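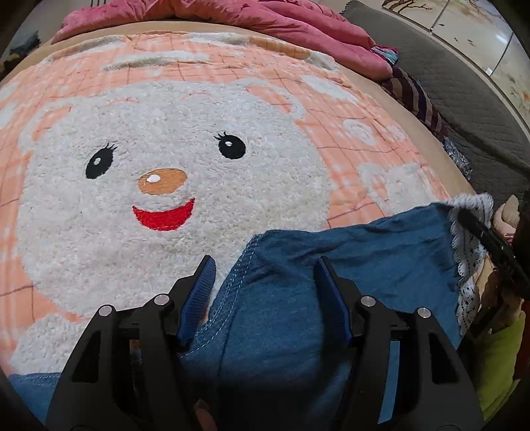 Bedroom floor, before the closet

Sarnholm apartment, second floor. Posted 2020-03-26 by Vilém Polák

We spent an afternoon sorting clothes and bedding in the small bedroom. Everything from the closet and the drawers went onto the floor first and was put back from there. Miloslav Koubek did the folding and I did the shelves.

The bear rug
White bear face on peach, with a tan border. It came from a shop in Procházka that has since closed. It sheds a little and gets shaken out on the balcony every September.

Denim with lace trim
The lace has a scalloped edge with small dark dots. Denim went in a pile of its own, to be folded in thirds and stood upright in the drawer.

Pink quilted blanket
Goes on the top shelf, folded in four. The striped dark-red and white fabric goes under it.

Dark gray quilted mat
Stays on the floor all year. Cold wash only.

Wardrobe doors
Light panels with tree branches and small birds. Boris Čierny sold us the wardrobe for 400, delivery included. The hinges were adjusted last September and the doors close properly now.

Next gallery: hallway shelves, up to 25 pictures. Questions about the wardrobe can go in the comments.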